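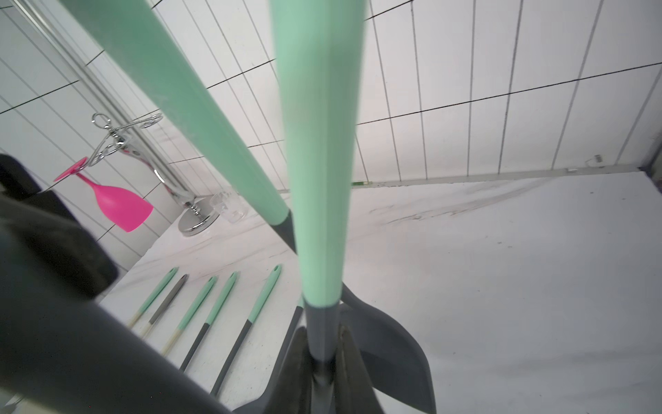
Mint handles, gray heads, and the counter behind them.

Week 4 handout: Where do the spoons live?

Okay, so last Friday we ran out of time right when it was getting good, and I promised I'd type up the rest. This is the utensil storage part of the unit on small kitchens. Read it before you do your home survey, please, and bring a pencil sketch of your own counter (messy is fine, mine is terrible).

I want to start with the thing I kept banging on about in class, the difference between storing by handle and storing by head. Most of us grew up with a crock. Handles down, heads up, everything fanned out like a bad bouquet, and you can see what you're grabbing but you touch three other things on the way. Hang the same set from a carousel and it flips around. The handles are up top where your hand goes, and the heads bunch together underneath. Great for grabbing! Less great for telling one tool from another when all the handles match, and matching sets are what people buy.

Look at the first photo again with that in mind. If you only had the green part to go by, would you know which one was the turner? I wouldn't. I'd be tilting my head and peering down at the gray end like I do at home every single night.

Ju-won Ra asked whether color coding fixes this. Sort of. One household in my old Cho Street survey had put a dot of nail polish on each handle, and it worked beautifully until a cousin moved in and put everything back wherever. My own feeling is that position beats color. If the ladle always hangs in the same spot, your hand learns it in a week or so. But a carousel spins, so "the same spot" moves, and that's the real weakness of the thing. Some people stop it from spinning altogether and then they basically have a very fancy hook rail. I have mixed feelings about that.

Numbers for the worksheet, since a few of you missed them: our practice counter is 100 inches long and you get 40 of those inches for everything that isn't cooking. Your utensil storage comes out of the 40. Don't cheat and put it on the stove side, I will notice. The wall cabinets start 68 inches off the floor in the Traseck plan, so think about who can reach what before you hang anything off the bottom of one.

Now the part about looking from underneath. Nearly every storage piece is sold to you from the front, at eye level, nicely lit. Get down low at home and look up at yours. You find out how the hooks are shaped, which handles sit properly and which are just sort of resting there, and (sorry) where the grease goes. 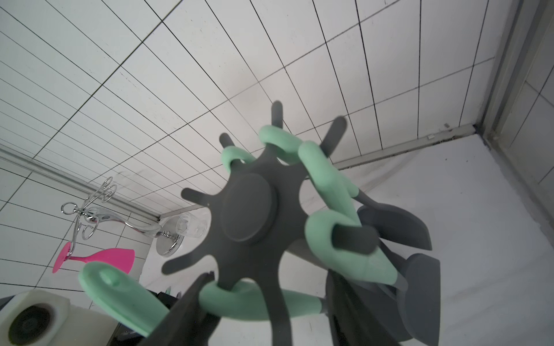 The carousel from below, with its spokes and center disc.

A few things I'd like you to talk over with your partner from this one. The green handles have loops of different sizes, and they don't all point the same way, so how much room does the set need once it's hanging? Measure the widest sweep, handle to head, and write that down instead of the width of the carousel by itself. People forget this constantly. I forgot it in my own kitchen and now my paper towels live in the hallway.

Also look at what's on the wall on the left, the chrome wine-glass holder with the curly scrolls. Would you want glassware and a turning rack as neighbors? Argue it either way, I honestly don't mind which, but give me a distance in inches and tell me how you got it.

For next time: do the survey in your own kitchen or a friend's. Draw the utensil storage twice, once from the front and once from below. List every tool you used in one evening of cooking and where you put it back. Half a page of notes is plenty. If you have no carousel, a crock or a drawer is fine, and if you have all three, come and tell me because I'd love to use your kitchen in November.

Related handouts
Week 2: Measuring a counter you can't clear
Week 3: Drawers, dividers and the Finosport layout
Week 5: Open shelves and dust
Reading the Cliltel floor plan
Home survey sheet, blank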